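Stores and Workshop Diary, Etness Building
February 15, 2024

Morning

The workroom was opened at the usual hour and the heating found to be in order. Mr Iason Vlachopoulos attended to the post and confirmed that the Jansen order, number 3237, remains outstanding. A reminder was sent. The long shelf has been cleared to make space for it.

The remainder of the morning was given to the blocks. The reddish-brown ones are kept in the deep metal bin on the wooden table until the new trays are delivered. The floor of the bin is scuffed — this has been entered in the condition book, although no replacement is proposed before August.

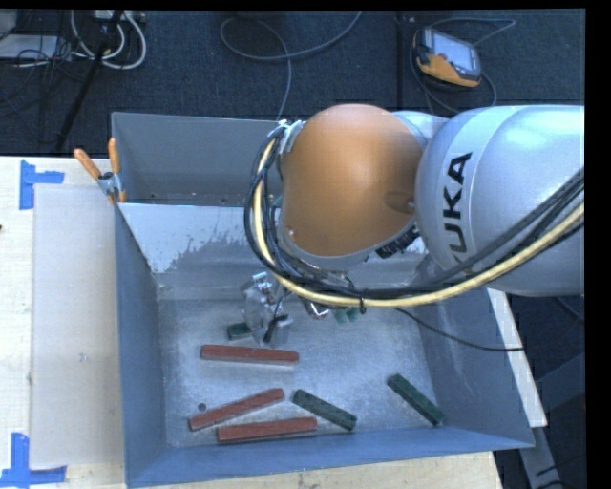 Afternoon

A quotation was received from Brolberg for 60 trays at a total of 800, delivery included. It compares well with the earlier figure of 3000 from Rullotell, which covered shelving we do not require. The quotation has been passed to the office for approval.

Labels for the trays were drafted and left on the desk for correction. The wording for the longer blocks is still to be settled. Keys returned and signed for.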